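Support > Grandside Orders > Tickets > Postcode lookup

Address lookup returns the wrong town at checkout

Opened by Mereana Donnelly, 14/04/2021

Customers who type a Duvham postcode get the right street but the wrong town. The order then goes through with that address and the courier label prints it. We have 1,099 Duvham addresses in the customer list and I don't know how many are affected. Typing the address by hand works.
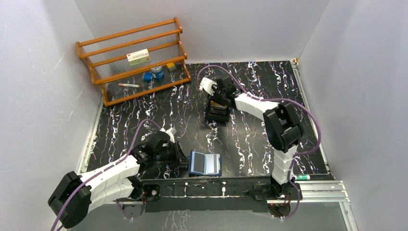 Steps tried

1. Cleared the browser cache and tried again. No change.
2. Tried on a phone, using mobile data. Same wrong town.
3. Turned off the Zistitz lookup add-on. The form goes back to manual entry and the town is saved correctly.

So the fault is in the add-on or the data it reads. I have left it off for now.
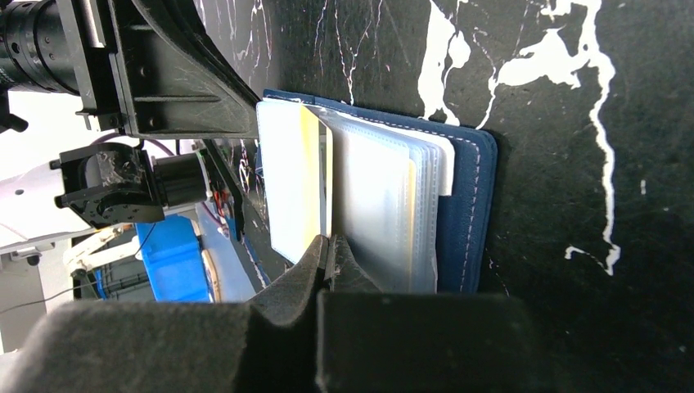
Card holder, open, with a cream-yellow card at the front.

Cormac Geraghty looked at the server log. The lookup is reading a town table that was last refreshed before the postcode boundaries changed in April. The refresh job has failed seven times with a timeout — it stops at the same row each time.

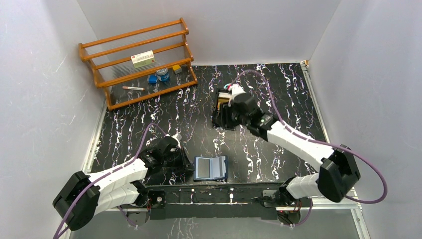 Nghĩa Phan replied that the row has an accented name in it, Võ, and the import expects plain text. Saving the file as UTF-8 and running it in two halves should get past it.

Did that. Both halves loaded, the second after some five minutes.
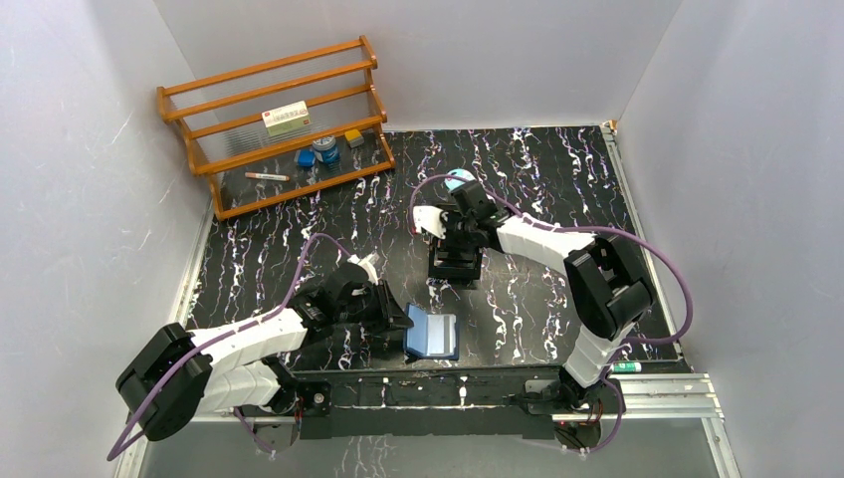

Status

Add-on switched back on. Test orders to Duvham now show the correct town. Labels already printed will need changing by hand — Cormac has the list. Leaving this open until the next refresh has run.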